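Notebook – insertion policy, sim runs
January, Sunday, started 10:40

Reran the Stesta checkpoint because I did not believe the number Luuk sent on Friday night. He reported 90 percent success on the insertion task. I get the same thing with his config, so it isn't a typo. I still don't believe it, for the reasons below.

First, the success check. It fires when the block's center of mass passes below the plane of the tabletop, within a radius of the hole center. It doesn't look at orientation and it doesn't ask for the gripper to open. A block wedged at a bad angle with the fingers still clamped on it counts as a win as long as the center gets low enough. I asked Luuk where the check came from and he said it was copied from the peg task, where the part is round and tilt hardly matters. Our block has facets. Tilt matters a lot.

Second, the seeds. The eval set is 1,000 episodes, but the start poses come from the same sampler as training, same ranges, same order. Ruben thinks this is fine because the policy never sees the seed. Maybe. I would like to see it on poses drawn from outside the range before I say anything to Hesberg.

Wrote a stricter check over lunch:
- long axis within 20 degrees of the hole axis at the end
- gripper open and clear of the block
- block at rest for the last second of the episode

Reran all 1,000 episodes with both checks logged side by side. The old check gives 90 percent again. The strict one failed 176 of the episodes that the old one passed. So the real figure is somewhere in the low seventies, before anybody touches the start poses.

Went through the failed ones by hand for a while. Most are the same story: the policy gets over the hole quickly, puts one end of the block in, then keeps pushing down along the approach direction. It does very little to straighten up. If the facet happens to slide along the rim, it drops in and looks great. If it catches, the arm leans on it until time runs out.

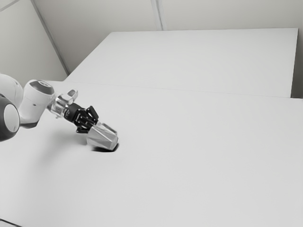 Which brings me to contact. Friction in the sim is set to one value for everything, and it's low. Nathalie says the Hosseinzadeh baseline used the same setting, so at least the comparison is fair. True, but a fair comparison between two policies that both profit from slippery edges doesn't tell me much about the bench. I want a friction sweep. Josefien has a script from the Orkeo runs that should do it with small changes – the material names are different, and it assumes a single contact pair for the fingers.

Also open: does the reward shaping cause the pushing? The depth term is dense and the tilt term only kicks in near the end, so shoving is the cheap way to collect. Lies raised this back when the reward was written and I argued against her. She may have been right. One training run with the tilt term on from the start would settle most of it.

15:30 – tried higher friction on a handful of seeds just to see. More jams on both checks. Too few to quote, not quoting it.

To do:
- Luuk: swap in the strict check, keep the old one in the log for comparison
- me: out-of-range start poses, separate sampler
- Josefien: sweep script, send me the path
- nobody puts the 90 on a slide until then, please

Old videos from the first eval are still on the shared drive. Leave them there, I need them for the side-by-side.

Contact: Lies Timmermans, lab notebook pages | Internal use | Back to top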